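Unit 4: Glassware Handling and Tray Loading
Course handout, Hospitality Operations (Front of House), Pramau Training Kitchen
Prepared by Vicente Henríquez
Last updated: July 7, 2018

4.1 Scope

These notes cover the movement of drinking glasses by tray between the wash area, the holding shelf and the table. They don't cover stemware, which is treated in Unit 5, or the operation of the glasswasher, which was covered in Unit 3. Students should have read the breakage procedure before the practical.

Terms used in this unit:

Rim - the upper edge of the glass, where it meets the mouth.
Base - the part in contact with the tray. On heavy tumblers it may be several times thicker than the wall.
Tray rim - the raised edge of the tray. It stops a glass from sliding off but doesn't stop one from tipping.
Footprint - the area of tray covered by the base of one glass.
Mixed load - any load in which the glasses differ in height, width or wall shape.

4.2 Weight

A plain 250 mL tumbler of the kind used in our dining room weighs 200 g empty. Filled to the service line with 200 mL of water it weighs twice that. A tray that can be lifted comfortably with empty glasses may be too heavy with full ones, and the load has to be worked out for the trip it is going to make.

The Herrera tray used in the practical weighs 800 g. Add the weight of the tray to the weight of the glasses before deciding how many to carry. Students regularly leave the tray out of the calculation in the written test and lose marks for it.

Centre of mass matters as much as total weight. If the glasses are all on one side, the carrying hand has to shift toward that side, and the empty side rises. On a table the effect can't be seen, and an uneven load that looks stable on a flat surface may tip once the tray is picked up.

4.3 Sorting before loading

Sort the glasses on a clear surface first. Colour is useful for finding matching sets but has no bearing on stability. Sort by the following, in this order:

(a) Base diameter. Wide bases go toward the middle of the tray.
(b) Height. Tall glasses go in the centre or at the back, with the lower ones in front where the hand reaches over them.
(c) Wall shape. Straight-sided glasses can stand close together. Flared glasses touch at the rim before they touch at the base and need more room than their footprint suggests.
(d) Surface. Faceted and textured walls give a better grip but catch on one another when a glass is drawn out of a tight row.

Check each glass for chips as it is sorted. Hold it by the lower third and turn it once under the light. Strong colour hides fine cracks, so dark brown and olive glass should be checked against a white cloth. Run no fingers along the rim. Any chipped glass goes in the marked bin and is entered on the breakage sheet, including glasses that arrived chipped from the supplier.

4.4 Placing glasses on the tray

Glasses are set down upright with the mouth up if they are going to the table, and mouth down on a mat if they are going to the holding shelf. The two aren't combined on one tray.

Start at the centre and work outward, adding to opposite sides in turn. Lower each glass vertically until the base is flat on the tray, then release. Don't slide a glass into position against its neighbour. Leave a finger's width between rims. The Dustico liner has a slight grip and should be used whenever a mixed load is carried; without a liner, keep the glasses a little further in from the tray rim.

No part of a base may rest on the tray rim. A glass standing half on the rim leans outward, and the lean is easy to miss in a crowded row. Go around the edge of the tray once before lifting and straighten anything that is out of vertical.

Compare the tray below with the rules given so far. Ten glasses are on or over it, in a mix of clear, amber, brown and pale tints, and they are gathered at the centre and right with the left third bare. The large yellow-green glass and the pink-peach one both lean at the right edge. Three more glasses stand on the white table to the left, mouths up. The correction is to bring the leaning glasses inward, stand them flat, and spread the load into the bare third before any further glass is added. 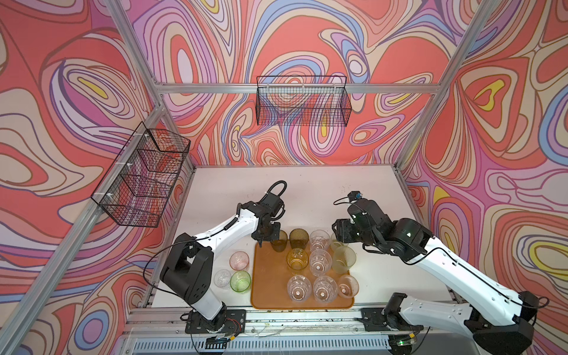

4.5 Carrying

Bring the tray to the edge of the table so that a hand's width overhangs. Slide the flat of the carrying hand beneath, find the balance point, and steady the near edge with the other hand. Bend at the knees. The back stays straight and the tray stays level throughout the lift.

Carry at waist height for loads of this kind. Shoulder carries are not taught in this course. Look ahead along the route and not at the glasses - watching the load makes most people slow down and sway.

Doors are taken backwards, pushing with the hip or shoulder. Call out before turning a blind corner. If another person is coming the other way, the one with the loaded tray has priority.

4.6 Unloading

Set the whole tray down on a stable surface before removing anything. Where this isn't possible and glasses must be taken off a hand-held tray, take them alternately from opposite sides so that the balance point moves as little as possible, and take the outermost glasses first.

Grip each glass by the lower third. Fingers never go inside the mouth, and two glasses are never picked up in one hand by pinching the rims together. This applies to used glasses as well as clean ones.

When drawing a glass from a close row, lift it straight up until the base clears the neighbouring rims, then move it sideways. Faceted glasses should be turned slightly first to free the edges.

4.7 Storage

Coloured and clear glasses are kept on separate shelves, with like shapes in columns running from front to back. Tumblers are not stacked unless they are a stacking pattern. The Zikham range is the only stacking pattern held in the teaching store, and it is stacked no more than 2 high. A glass stuck inside another is freed by putting cold water in the inner one and standing the outer one in warm water. It is never twisted or tapped.

Trays are washed, dried and stored on edge. A damp tray laid flat under others will warp, and a warped tray rocks on the hand.

4.8 Practical exercise

Work in pairs. One student sorts and loads, the other checks and records. Change over after each load.

1. Select a mixed load from the teaching store, with at least three different base diameters.
2. Inspect and sort as in 4.3.
3. Calculate the total weight with the glasses empty, then with each filled to the service line. Weigh any glass not listed on the chart.
4. Load the tray as in 4.4. The checker marks any rim contact, any glass out of vertical, and any base on the tray rim.
5. Carry the empty-glass load along the marked route and set it down.
6. Unload and return the glasses to their shelves.

Record sheets are due in August with the rest of the Unit 4 work. Closed shoes must be worn for step 5. Students with a wrist or shoulder injury should see Vicente Henríquez before the practical and will be given the checking role for both loads.

Reading for next class: Unit 5, sections 5.1 to 5.3 (stems, racks and hanging rails).

2 comments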